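The woman who untangles other people's knitting

I'd been in Gemma Bellamy's kitchen for less than a minute when she handed me a carrier bag and told me to have a look. Inside was a jumper. Or most of one, anyway: a back, one and a half sleeves, and a great snarl of mustard wool that somebody had clearly pushed to the bottom of the bag in a temper.

"Arrived this morning," she said, filling the kettle. "The note says sorry four times."

Gemma finishes things. People start a cardigan or a blanket or a pair of socks, they get stuck or fed up or ill, and it ends up with her. She's been at it full time since January, when she left her job in the accounts office at Lemeck, and she now has a waiting list that she keeps in a school exercise book by the bread bin. I asked to see it and she said absolutely not, it's full of rude remarks about people's tension.

I should say I'm a dreadful knitter myself (one scarf, 2000 or thereabouts, it's wider at one end), so I was mostly there to find out who on earth sends a half-made jumper to a stranger.

"All sorts," she told me. "I get a lot from families. Somebody's mum has died and there's a bag beside her chair with the needles still in it. You can't throw that away, can you? But you can't look at it either. So it sits in the wardrobe for years and then one day they ring me."

Those are the jobs she takes the longest over. She tries to match the way the first person worked, which sounds simple until she explains it. Some people knit so tightly the fabric stands up on its own. Some wrap the yarn the wrong way round and always have done, and if that's how Mum did it then that's how Gemma does it too, right up to the last stitch.

"I had one lady who made the same mistake every twelfth row, regular as anything. I thought about it for two days and then I carried on making it. Her daughter spotted it straight away and had a good cry on my doorstep. Happy crying! I had to go in and find the kitchen roll."

And the ones who just got bored?

"Oh, I love those. Those are easy. Nobody's upset, they just want their jumper."
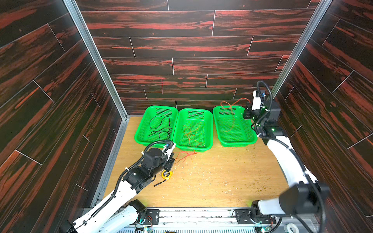

Cords and three green baskets

She learned from her grandmother, like nearly everyone of her age who does this sort of thing, although in her case there wasn't much tenderness about it. Gran was a Wasach, from the side of the family that came over with one trunk, and she taught by pulling out whatever you'd done and giving it back to you. "She didn't say a word. You'd hand over an evening's work and she'd look at it, find the end, and off it came. I hated her for it, I really did. I was eight."

Does she do the same to her own pupils? She has a few now, on and off, at the library in Stoltovness. She laughed so much at this that she had to put her tea down. "No! They'd never come back. I say 'ooh, that's interesting' and then I show them how to fix it."

We got on to money, because I'm nosy. Her prices are on a card and they haven't gone up. A sleeve is one price, a whole front is another, and sorting out a tangle is charged by the hour, with the first hour thrown in. The dearest job she's ever done came to 122 pounds, a bedspread in cream cotton that had been started for a wedding and was wanted in the end for a christening. She thinks she ought to have charged double. Her husband thinks so too and mentions it quite often.

The bedspread is also the only time she has counted anything she didn't need to. It had 1244 little raised bobbles on it by the time she'd finished, and she's still cross about every one. "You do five and you think, these are fun. Then you look at the chart."

I asked what beats her, and she got up and fetched a shoebox from under the stairs. Mohair, mostly. Fluffy stuff that grabs hold of itself and won't let go. There was also a lace shawl belonging to a Mr Olszewski, whose wife had made up the pattern as she went and never wrote any of it down. Gemma has been working it out from the finished half with a magnifying glass and squared paper, and she reckons she's got all of it apart from one corner.

"He rings up for a chat about it. He's 90, he isn't in any hurry, he says. I am, though. I want him to have it round his knees this winter."

So is she going to crack the corner? She held the shawl up to the window and we both peered at it for a while. I couldn't see a thing, just holes, but she suddenly said "hang on" and went off to look for a pencil. I drank my tea and ate two more of her ginger biscuits (very good, quite hard, you need to dunk them).

When she came back she'd drawn a row of little slanting lines on the back of an envelope, and she'd plainly forgotten I was doing an interview. I asked her whether she ever makes anything for herself these days.

"I've got a cardigan on the go," she said, still drawing. "Blue. It only needs the button band. I've been meaning to finish it for three years."

Gemma's taking on new work again from the autumn. Leave a note for her at the library desk, and she says please, please don't try to cut the knots out first.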